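Rain shell for the May trip, Skostanach or Ammont?

apichon_colette
Mar 13, 2019
Need a new shell before May. Five days on the ridge, elk scouting mostly, lots of sitting then lots of climbing. Old jacket is toast, membrane peeling at the shoulders. Looking at the Skostanach and the Ammont Lite. Budget is 200, could stretch a bit. Pit zips a must. Anyone own both?

ridgerat
Own the Skostanach. Good hood, loud fabric. Really loud. Fine for hiking, bad for sitting close to anything with ears.

D. Baudry
Disagree on the noise. Mine quieted down after 2 seasons. Wash it, low dryer, reproof. People never wash these things and then complain they wet out.

Anyway for anybody sorting gear this week, do what I do and pull everything out of the closet first. Half of what I was going to buy I allready had. 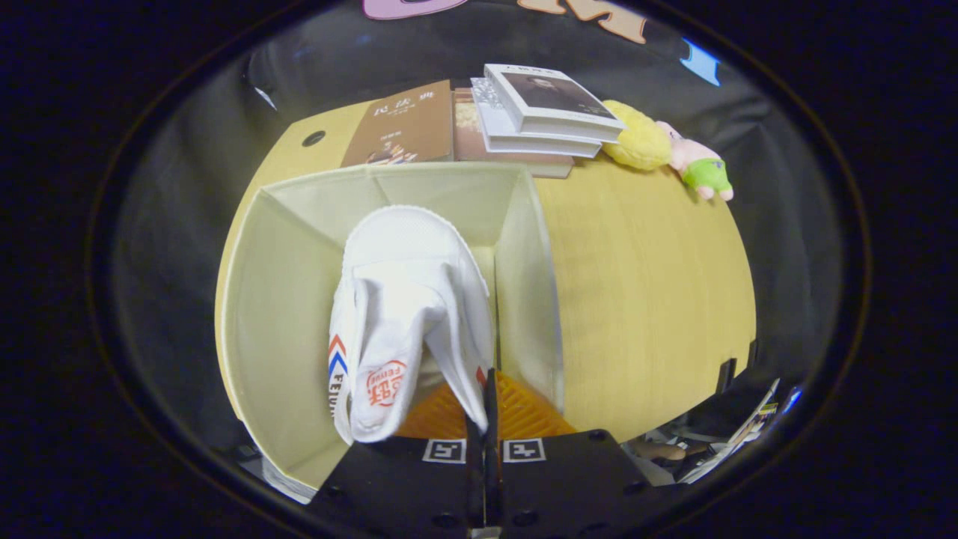
Pit zips on the Ammont are short, btw. Maybe a hand's width. Doesn't dump heat on a climb. Skostanach runs almost to the hem.

ridgerat
Two seasons of scaring elk to break in a jacket, no thanks.

D. Baudry
lol fair. Still rather be dry.

mireille_b
Neither. Prandness anorak. Heavier, no full zip, but brushed face so it's quiet, and I've sat out a whole day of sleet in it. Paid under 200 on closeout. Only gripe is the cuffs, velcro fills up with burrs.

apichon_colette
Anorak scares me a little, I overheat. How's the venting?

mireille_b
Side zips, both sides. Not great not terrible. I take it off for the climb and put it on when I stop.

anatole700
Can't climb without a shell if it's actualy raining. That's the whole point of having one. Ammont, size up, wear a thin wool under it. I've got 700 miles on mine, one patch on the elbow. 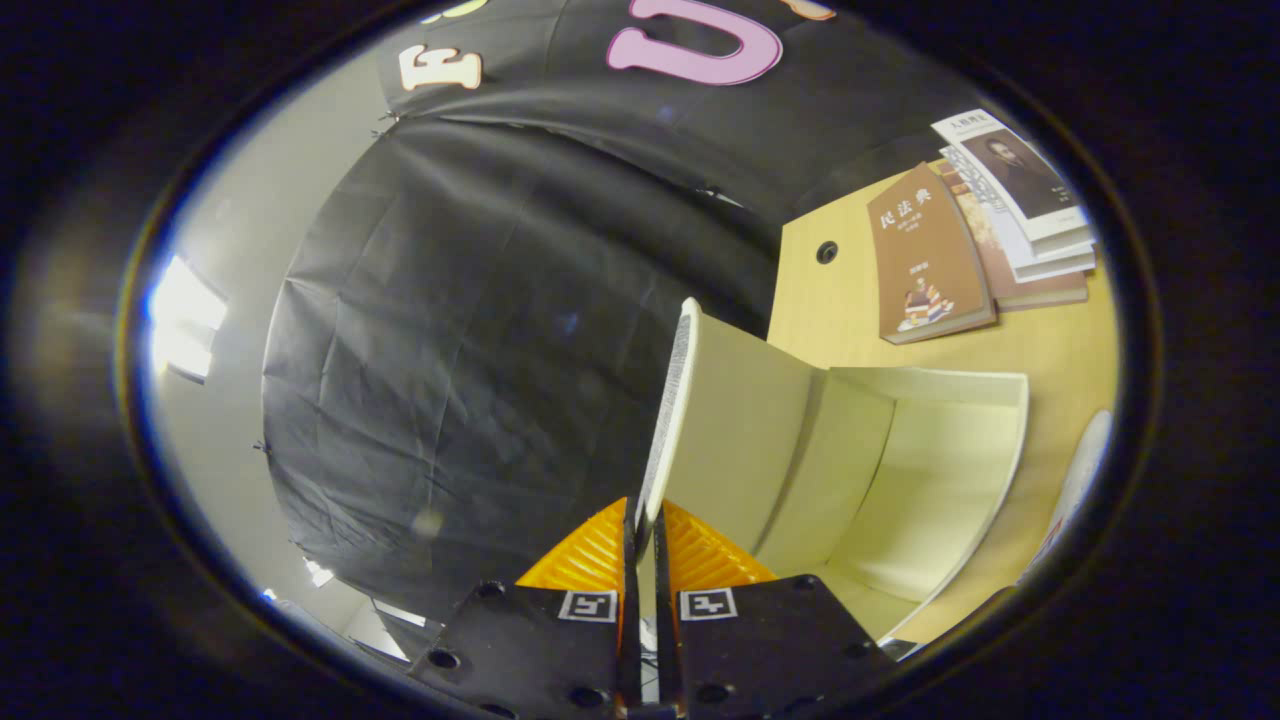 Sizing is where Ammont gets you. Chart says medium, sleeves say small. Order two, send one back, they're decent about it. Keep the packaging flat, a folded piece of white cardboard like the one standing on the table there is all you need to stiffen the return bag. And try it on with your pack, hip belt buckled, arms up.

ridgerat
Agree on sizing up. Don't agree on thin wool, too cold if she's sitting.

apichon_colette
Ok ordering the Ammont in M and L, and I'll watch for a used Prandness. Will report back on the pit zips.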